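# Badge Night

The job at Tellance was in Mudham, in a low building behind the tire place, and it paid enough that I didn't ask much on the phone. I was told I'd be doing passes. I thought that meant handing them out at a door.

It meant sitting on a stool next to a table with two robot arms on it and keeping a log. The arms put cards into sleeves. People would wear the sleeves around their necks at a trade show in Gundia, and some of those people were VIPs and most of them weren't. My mother used to do the same work at our kitchen table for the county fair, with the radio on. She could do 200 in an evening and still get supper made.

The first thing I asked my supervisor was why the walls looked like that. She said you stopped noticing by the end of the week. I was there from January on and I never did. 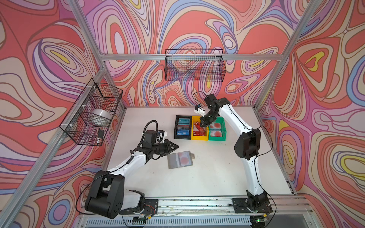

"So can it do a person's job yet?" I asked her.

"It can do this one, slowly, as long as somebody sets the table first," she said. "Ask it to do the dishes and you'll need new dishes."

She had come over from Þorgeirsson, where they made fish packing lines, and she talked about machines the way my uncle talked about mules. She didn't dislike them. She just didn't expect anything from them that she hadn't seen them do twice.

My log had a column for the card, a column for the sleeve and a wide column for remarks. The remarks were the job. I wrote things like "pinched corner" and "let go early" and "went in, came back out." On my first shift the arms finished 47 sleeves. I sat with that number at the end of the night and thought about my mother, who would have been done with 47 before the weather came on.

I told her about it on the phone. She wanted to know if it could fold a fitted sheet.

"No," I said.

"Can it wipe a counter?"

"There's a place in the next county trying that, I heard. It wipes the counter fine, but it doesn't know when to stop."

"Then what's it for?" she said, and I didn't have an answer, so I asked about her knee.

The thing I had not understood before was how much there is in putting a card in a sleeve. You pick the card up and it wants to slide. You pinch the sleeve to open it and both sides stick together. My mother used to lick her thumb. I put that in the remarks column once, "needs a thumb," and my supervisor circled it and wrote "yes" beside it.

She changed things every few days. She would slow down the left arm, or change the angle the right one came in at, and then she'd stand behind me with her coffee and watch ten in a row without talking. Some nights it was better. Some nights it was worse and she couldn't say why, and she would go out to her car and sit there for a while with the heater running.

I started to get a feel for it. I could tell from how the card was held whether I was going to be writing a remark or not. It was like watching a kid carry a full glass across a room - you find yourself holding your own hand level.
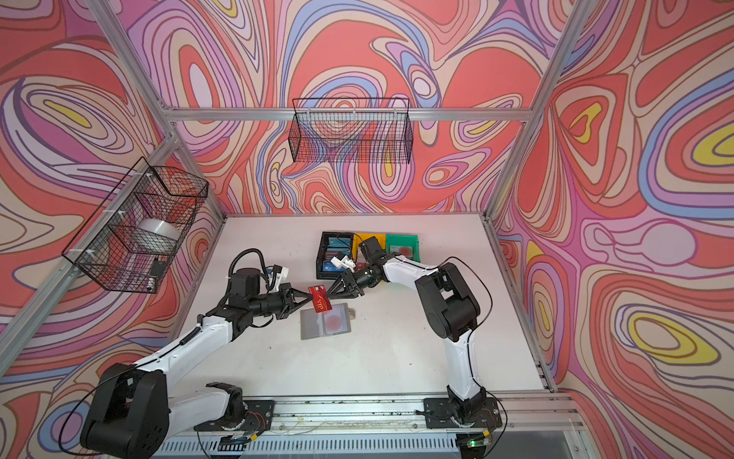
*Both grippers at the card, the sleeve on the table under it.*

The order for Gundia was due on a Monday. On the Friday before, we were short, and not by a little. My supervisor looked at my log and then at the clock over the door. She switched the arms off, pulled two chairs up to the packing bench in the other room and put a box of sleeves between them.

"Don't write this down," she said.

We did the rest by hand. It took 2 hours. She was faster than me, but she creased more of them, and I set the creased ones to one side and didn't mention it. Sometime after ten I licked my thumb without thinking. She saw me do it and pushed the box closer.

On the way home I stopped at my mother's. Her kitchen light was still on. She had a basket of towels on the table and she was halfway through it, and she went on folding while I told her about the night.

"So they still need you," she said.

"This week they do."

She slid half the towels over to my side. I sat down in my coat and started on them. She refolded the first one I did, and after that she let them be.

On Monday I went in at the usual time. The arms were on already and there was a new log on the stool, with the date filled in and a fourth column drawn down the right side in pencil. At the top of it she had written "thumb."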